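About Us

Ulis has been in Makinville long enough that most people in town have owned something we packed, assembled or fixed. We put together small household goods for other companies: lamp stands, plant hoops, shelf brackets, wire frames of every sort. The building is on Nazari Street, behind the old grain scale. Visitors park on the left side, please, the right is for trucks.

We employ 223 people. When we started looking at automation we employed 248. We put both numbers on this page after a request from the floor, and I agreed with it. Some of the difference is retirement and some is people who saw what was being discussed and found other work before anyone asked them to. We did not lay anyone off, but I don't think a company gets to take a bow for that when its people have read the mood and left on their own.

What we do now

Most assembly at Ulis is still done by hand. The automated part is a project we call Kurnar, and it concerns handling: picking up a part, turning it the right way, setting it down where the next person needs it. Workers on the project do these jobs with hand-held grippers so the movements can be recorded and used to train a machine. 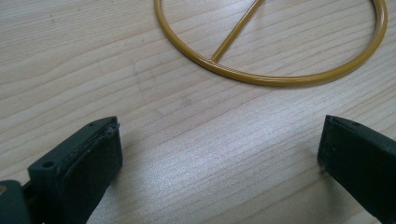

A person with two good hands can move a hoop from a table to a rack without thinking about it. Doing the same with a pair of stiff plastic fingers is slow at first, and people who have built frames for years did not enjoy feeling like beginners. The vendor's slides promised that the skill of our staff would be "captured." Several of them asked what happens to a person after their skill has been captured. It was a fair question and the answer they got that day was poor.

So we wrote down a better one. Time on Kurnar is paid at the assembly rate plus a premium. It is voluntary, and going back to the line is as simple as telling your lead. The recordings are used for training the machine and may not be used to score, rank or discipline the person who made them. That rule is in the handbook, and it took longer to agree on than the purchase did.

What we don't know

We were told the system would take over the dull jobs and leave the interesting ones. I have worked here through 2 earlier rounds of new machinery and heard that both times. In my experience the dull job changes shape. Somebody used to lift parts all day, and now somebody watches a machine lift parts and clears it when it stops. Sore shoulders are down, and I am glad of that. Boredom we haven't measured, and I would like us to.

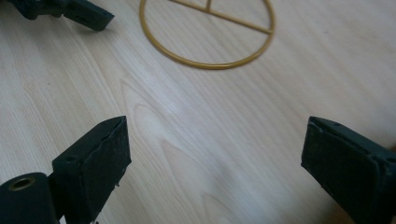

Wen-hsiung Lam
Operations Manager, Ulis

The parts we chose to begin with are thin metal-colored rings and hoops with crossbars, and they are harder than they look. They lie flat, they give a gripper very little to take hold of, and they have to be turned before they fit anything. The pads on the gripper fingers get scuffed and need looking after. I mention it for anyone who pictures automation as something that runs by itself once the invoice is paid.

In February we will decide whether Kurnar moves onto a regular shift. I have asked for the staff survey to be read before the cost figures, and for the full results to go up by the time clock whichever way they come out. If the numbers only work by leaving out the hours people spend tending the machine, then they don't work.

Working here

We still hire assemblers, packers and drivers. Apply at the front office or call and ask for extension 291. No experience with robots is needed, and no enthusiasm for them either.

Page last updated 17th December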